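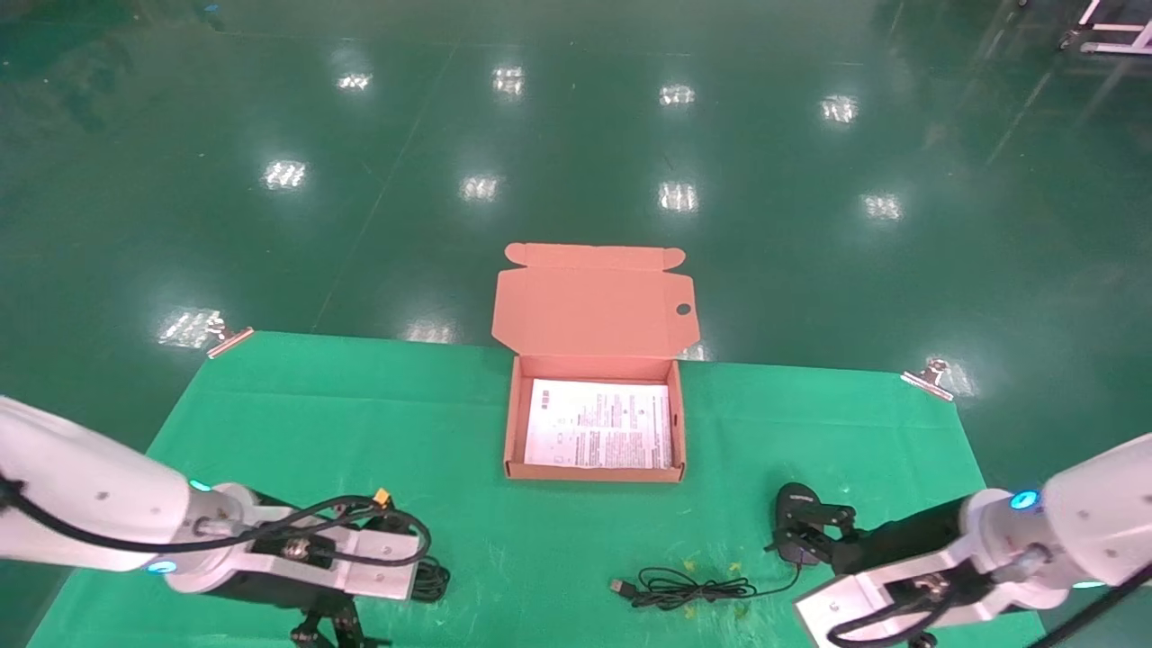 A mouse-packing exercise on the green mat, with the mailer box open between the two arms

The Ullden Packing Challenge is an annual student robotics competition in which teams program a two-armed robot to handle and pack small consumer goods. It is organised by the Ullden Institute and is open to students in their second year or above. Entrants work through the spring term on shared equipment and present their results at a final held in June. The competition is known informally among students as "the Box".

History

The competition grew out of a laboratory course at the institute taught by Maeve Madigan, in which students were asked to program a single arm to stack wooden blocks. Madigan replaced the blocks with ordinary retail items after course reports showed that most groups had finished the stacking task well before the end of term. The first edition was restricted to members of the course. Teams from the neighbouring college at Sillden were admitted from the following year, and the event was then given its present name.

Early editions used rigid items only, among them soap tins and boxed light bulbs. Items with attached cables were introduced at the request of the Sillden teams and have remained in the programme ever since. The rules were rewritten at the same time to separate the handling of the product from the handling of its cable, which had previously been judged together.

Format

Each team consists of 3 students and a named academic supervisor. In each edition 8 teams are admitted to the final on the basis of a written report and a recorded trial. Every team uses the same model of two-armed robot, fitted with parallel grippers, and may not alter the arms. Changes to the finger pads are permitted if they are declared before the trial.

The work takes place on a cloth mat spread over the laboratory floor. Cloth was chosen over a hard board after the second edition, when teams complained that light items slid away from the fingers. The mat is fastened with binder clips, and a team may ask for it to be straightened between attempts but not during one.

Tasks

The programme is divided into a handling round and a packing round. The handling round requires the robot to pick up a named item, turn it over and set it down inside a marked area. In the packing round the item must be placed in an open cardboard mailer and the lid closed.

The wired computer mouse is regarded as the standard item of the packing round. The body of the mouse is readily grasped by one gripper, but the cable must be gathered separately, and a plug left hanging over the wall of the box prevents the tab from entering its slot. Most teams assign the mouse to one arm and the cable to the other. The Saha team, which won the packing round in two consecutive editions, used a different order of work, lowering the cable first and setting the mouse on top of it.

A printed instruction sheet is supplied with the box. Under the current rules it must remain flat beneath the product, and a sheet that is creased by the fingers incurs a deduction.

Scoring

Each team is allowed 18 attempts across the two rounds. Points are awarded for a correct grasp, for placement and for closure of the lid, with deductions for dropped items and for any contact between the arms. Time is recorded but is used only to separate teams with equal scores. The highest total on record is 573 points, obtained by the Plakidero team.

Operators may stop the robot at any moment without penalty. An attempt stopped in this way is scored on the position of the items when the arms come to rest.

Teaching use

The institute continues to use the competition tasks in its second-year laboratory course. Students begin by guiding the arms through the movements by hand, and later write programs that choose their own grasping points. Assessment is based on a logbook and a short oral examination, and a place in the final carries no additional marks. Past reports are kept in the institute library, where they may be consulted by prospective entrants.

See also

Bimanual manipulation
Educational robotics
Robot competition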